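Ustosley Residents' Forum > Moving & Storage > Loft clear-out, how ruthless?

mossback51
Moving from Ustosley to Skarcombe in December. Removal firm quotes £340, or £300 if I lose nine boxes. Which nine?

Hattar_Lane
Anything still taped up from the last move. You've lived without it.

pelmet
Disagree. Mine had my passport in it – and a cheese, but mainly the passport.

Hattar_Lane
Who packs a cheese?

pelmet
Someone in a hurry.

SuhaChidiac
Forty quid for nine boxes is poor pay for an argument with your own past. I'd keep the lot and pay up. If you must sort, do the odds and ends first, and don't stack them. Spread them over the floor of a big open bin with sloping sides, like the grey one at the end of my post, so you can see each thing before you start getting sentimental about it.
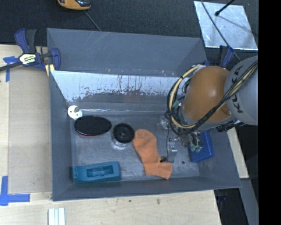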